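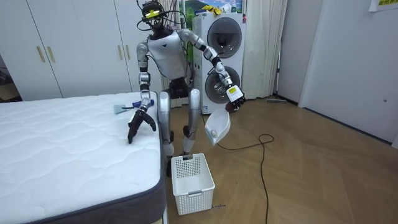
Robots are coming to our housekeeping section, what happens with my job and my hours?

Posted in Work and Workplace, 2025-12-21
Posted by quilt_and_kettle

Hello everybody. I hope this is the correct place to ask. I work since 6 years as a room attendant at Nodesden, which is a group of serviced apartments. From September our employer has a trial with a company called Imasero. The robots are learning the small jobs in the bedroom and the laundry corner: picking up things that guests leave, putting cloths in the basket, sweeping crumbs off the bed before the linen goes on. 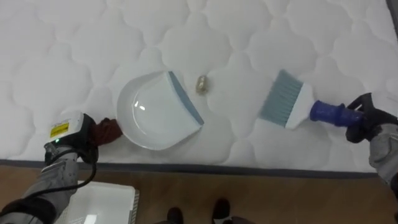
My own work has changed more than I expected. Before, I did a full apartment alone, from the door to the balcony, and I had my own order for everything. Now on trial days I prepare the room, I stay near, and I write on a sheet what went well and what I had to do again. The brush and dustpan job is a good example. For me it is one movement of the wrist and I don't think about it. For the robot it is one hand on the red handle of the pan, the other hand on the blue brush, and a little gold crumpled thing between them on the mattress, and all of this has to be done so that the quilting does not catch the bristles. I write down the result, and then I am asked why I have fewer rooms on my list.

This is my real problem. Our bonus is paid by finished rooms. On trial days I finish fewer, and I lost 17 dollars on my last pay. It is not a fortune, but I would like to understand if this is allowed. Also my supervisor said that next year there will be a new position called "room technician", and she did not know if it is paid better or if it replaces ours.

Has somebody been through this in their own workplace? What did you ask for, and at what moment? I don't wish to be against the machine. My shoulder is not young, and if something else will bend over the beds I will be happy. But I would like to still have a job with enough hours.

Posted by harbour_linen

I went through something similar at Lunde, a commercial laundry where I was a folder and later a shift lead. With us it was sorting arms and a folding line, so the details are different, but the question of the money was the same.

First, ask for the trial hours to be written on your timesheet under their own name. With us it was called "trial support". As long as your hours are mixed with ordinary room hours, the payroll program sees only a slow worker. After we had a separate line, the bonus for those hours was calculated from our average of the months before. I don't know if your employer must do this, it depends on your agreement and on your province or state, so please read the agreement or phone your union if you have one.

Second, keep a copy of your sheets. When you write "the dustpan was too flat and I had to sweep again", this is knowledge about the work, and somebody is learning from it. In our plant the first lists were thrown out and we had to write them again, and 743 lines is a lot to write two times.
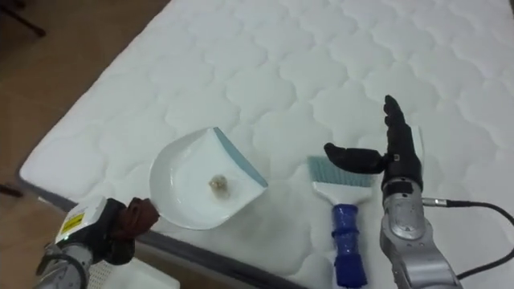 Those lists were also what we brought to the meeting about the new positions. We could show which tasks the line did by itself, which ones needed a person beside it, and which ones it did not do at all. The job description was then written with us in the room. Before that, the draft said only "monitors equipment", and the pay grade was lower than folder, which made everybody quite upset.

About the hours, I will be fair and say that they did change. Two people from my shift moved to deliveries and one took early retirement. My own hours stayed the same, but I stand less and look at a screen more, and I needed new glasses. I would ask now about training, while the trial is still going, and ask if it is on paid time.

Posted by mop_bucket_blues

They will cut you all as soon as it can do a pillowcase. Sorry but look for something else.

Posted by tidy_in_tamworth

I don't agree with the reply before mine. At Sondo, where I clean offices, we got floor machines and the same people are still on the roster. What changed is the starting time, because the machines go first and we come after them for the edges and the kitchens. For parents with small kids the later finish was difficult, and no one had asked them. So I would put the roster on your list of questions too.

Also, if you are to stay near the robot, ask who answers for it when a guest's thing gets broken. We have this in writing now, in one paragraph. It took one email to get it.

Posted by quilt_and_kettle

Thank you, this helps me. I have asked for the separate line on the timesheet and I am waiting for the answer. I had not thought about broken things, so I will ask this also.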